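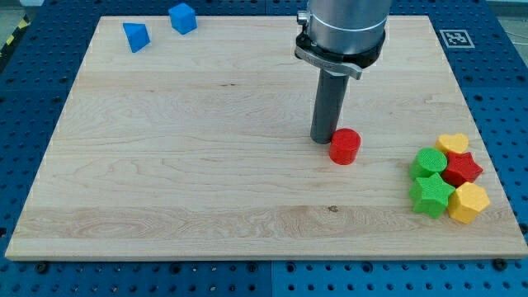 Tábua de madeira clara sobre a mesa azul perfurada

Perguntas frequentes - relógios Drellau

Posso nadar com o meu Coltus?
Pode, desde que a coroa esteja bem apertada. Eu passo sempre o meu por água doce depois da praia.

A bracelete vem grande demais. E agora?
Mande-me a medida do pulso e eu tiro os elos antes do envio - não cobro nada por isso! Os elos que sobram vão na caixa.

Quanto tempo demora uma revisão?
Conte com 30 dias. Em agosto fecho a oficina, por isso escreva-me antes.

Ainda há o Plernaler com mostrador branco?
Tenho só o de 36 - perdão, o de 30 mm, com bracelete de aço. Custa 711 euros.

Posso devolver?
Claro, se ainda tiver as películas. Escreva-me primeiro, que eu explico como embalar.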